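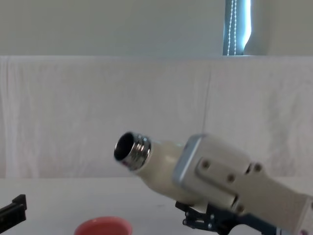
*The Custov at work with the bottle, red bowl waiting.*

The brochure said the Custov would be "part of the household by October". It was October, and what I had was two arms, a login that didn't work and an invoice from Arutside for the first month.

I write up appliances for Provemness, mostly kettles and stick vacuums, and I'd told my editor I would do this one without sneering. She said to sneer if it was warranted. The kit went in at my mother's unit because Arutside wanted "a real senior's home" and my mother wanted someone to argue with.

The rep stayed for the first morning. He talked about 582 hours of training and 23 supported kitchen tasks, and he said "supported" the way a real estate agent says "cosy". I asked which of the 23 was getting a drink.

"Nine through 11," he said.

"Three tasks?"

"It's a complex behaviour."

My mother, who is 82 and has been getting herself a drink without support for most of that time, turned up the cricket.

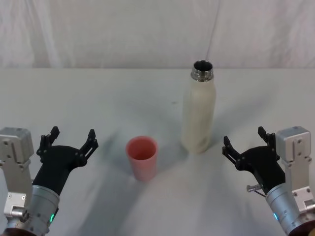

The monthly fee was what I kept coming back to. For the same money she could have lunch at Từ twice a week, with a taxi home and somebody to ask about her hip. I said so to the rep, and he told me lunch didn't scale. My mother came over then and stood looking at the pink cup and the tall bottle with its cap off, and at the two grippers hanging open on either side.

"Which one's it going for?" she asked.

"It's deciding," said the rep.

"I'd have the cup. It's closer."

He wrote that down. I suppose it was feedback.

By four o'clock he'd gone, leaving a support number and a fridge magnet. The number put me 16th in the queue. I started my notes – price, setup, noise – and got as far as the heading for usefulness before my mother came in with two teas, one of them mine, too milky as ever.

"Are you going to be rude about it?" she said.

"Probably."

"Leave it till the weekend. It was quite polite to me."

I said it hadn't spoken. She said that was what she meant, and went back for the biscuits. I deleted the heading, typed it again, and rang Arutside to ask how one cancels.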